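PRESS RELEASE

Flikunley opens its Malasska workshop to the public

8/3/25

The robotics firm Flikunley has opened the doors of its workshop in Malasska for a day of demonstrations. Nearly 400 people from the town and from the villages near it came to see how a robot arm is taught to work in an ordinary kitchen. Entry was free and no registration was needed.

The visit was divided into 4 stations. At the first one, guests could learn how the arm is programmed. At the second, they could hold the spare parts in their hands and ask the technicians about them. The third station was for children and was kindly prepared by our partner Fustside. The fourth, which had the longest queue during the whole afternoon, was the kitchen counter, where the Morgan project is carried out.

Morgan is our programme for household handling. It started in May, and its task is simple to say and difficult to do: the robot must learn to deal with the things which people keep on their worktops, such as tea packets, a bag of chips, small wooden blocks and trays. These things are light, they bend, and they are seldom in the same place two times.

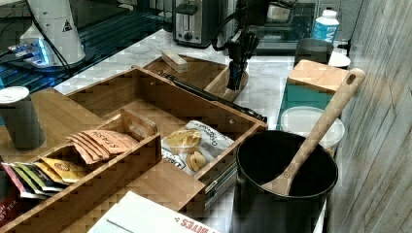 Can a visitor try to control the arm?
At the open day this was possible for guests over the age of 14, always together with a technician. School groups can ask for the same when they book a visit.

The Morgan team has recorded 3,000 exercises until now, and each of them is checked by a person before it is used for teaching. The results are shared with Fustside, which is preparing its own tests in a care home kitchen.

Flikunley thanks all the guests for their patience at the entrance, where the waiting time was longer than we had planned. For the next open day we will use also the side gate, and the hall will be able to receive 700 visitors. The date will be published on our website and on the notice board of the Malasska library.

Schools and associations which would like to arrange a visit before then are asked to write to the Flikunley visitor office. Please tell us the size of the group and whether somebody needs a place to sit during the demonstration. Photographs of the kitchen station may be used by the press free of charge, with the name of the firm.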